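**Valtarham, 7/16/18** -- A winter woollens drive run out of the old Grevura shopfront has taken in 243 jumpers so far, and organisers say they still need more in children's and larger adult sizes.

The drive is in its second year. Knits are dropped off at the shop, checked for holes and moth damage, then taken home by helpers to be aired, mended where needed and folded for the racks. They go on sale in September, with the money going towards heating bills for families in the Ibrahim Street flats. Last year's sale raised $3,415.

Organiser Bukola Bashir said patterned knits had been the first to go last time, and that she had asked people to look again at the backs of their wardrobes.

"We had plenty of plain grey," she said. "People came in wanting colour, and we'd run out by lunch."

Folding has been the main topic at the helpers' meetings. Last year the knits were put on hangers and a good many came off with stretched shoulders. This time everything is to be folded flat, and 19 helpers have taken a share home. Most of them work on a bed, where there is space to spread the arms out.

Ebuka Odukoya, who wrote the instruction sheet, recommends laying the jumper face down, smoothing the body from the collar to the hem, bringing each sleeve straight across the back and then folding the hem up. Collars should be left unstretched. Lint shows up badly on navy and black, so dark knits get a going-over with a brush first.

Navy patterned knitwear on the bed, folded neatly and bunched up:

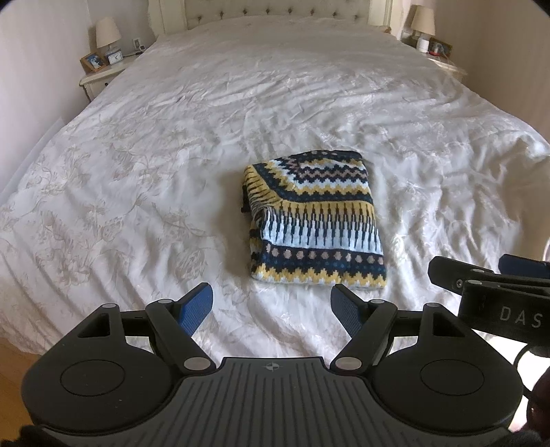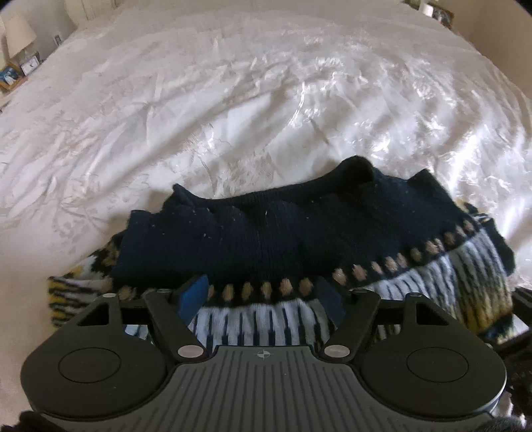 Folded jumpers can be returned to the shop in any clean bag or box. Helpers are asked to pin the size to the collar -- a scrap of paper is fine -- and to keep anything that needs mending apart from the rest. Onyekachi Ezeani is looking after repairs and has 63 pieces waiting, most of them with worn elbows or missing buttons. She would welcome leftover wool in any colour.

Donations are being accepted at the shop until the end of August. Cotton windcheaters and coats can't be taken this year.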